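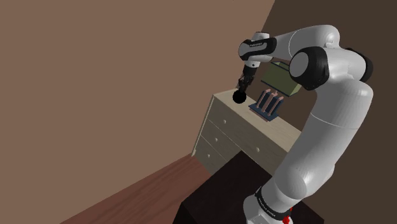
Iara Ledesma told me before we'd even got through the door that I would hate the coffee and like the dubbing stage, and she was right on both counts. She had been to the first open day at the Drolten studios last May and had come back, she said, mainly to find out whether they'd finished the stairs.

They have finished the stairs. They go up from what used to be the loading bay and is now the Konstantinidis Room, a large foyer with a ticket desk, a great many plugs and a sofa shaped like a kidney. Our group was 30 people, which is more than a kidney will seat, so most of us stood while a young man in a lanyard explained that the building had once been a biscuit warehouse. He explained this again on the first floor.

The tour proper starts in Studio 3. I had expected one big room, and what you get is one big room full of smaller rooms with no ceilings. A kitchen, half a doctor's surgery, a pub. The pub had proper beer mats and a fruit machine with no insides. Someone asked whether the kitchen tap worked and was told that it did when there was money in the budget for it.

From there you cross the yard (bring a coat, it was blowing a gale) to the sound block. Daichi Morikawa runs the effects room and he was easily the best thing in the day. He has 37 pairs of shoes on a rack, none of them his size, and a tray of gravel he won't let anyone else rake. He played us a clip of a woman walking across a car park, first silent, then with the wrong shoes, then with the right ones. The wrong shoes made her look as if she was late for a wedding. He then let a boy of nine or so snap celery for a broken arm, and the boy's mother had some trouble getting him to leave.

The mixing stage next door is darker and more expensive, and you're asked not to touch anything, including the walls. We sat in the good seats and heard rain go round the room. I have heard rain go round a room before, usually in rented flats, but this was very clear rain.

Lunch was in the canteen. The soup was fine. The coffee I have mentioned.

In the afternoon there was a talk from Clavenus, who are moving in upstairs and make what they called "worlds", meaning backgrounds. It ran long. The slides were mostly arrows. I did learn that a street in one well-liked period drama is four houses deep and after that it's all computer, and I've been squinting at the telly ever since. A man in the second row wanted to know what happened to the people who used to paint the backdrops. The answer was that two of them had retrained and one had retired to Portugal, and he wrote this down.

The last stop was the Dalulow, the little cinema at the back. It will hold 300 once the balcony opens, though at present the balcony has a sheet over it. They showed a short film made by the local college about a lost dog. The sound was superb. You could hear every blade of grass the dog wasn't in.

Practical matters, if you're thinking of going. The tour takes most of a day and there's a lot of standing. The lift only goes to the first floor. Parking is at the leisure centre, where the machine wants coins, and the shop sells a mug, a tea towel and a larger mug. Iara bought the tea towel. Booking for the next one opens in the autumn, and the effects room fills up first, so tick that box before you fill in your address.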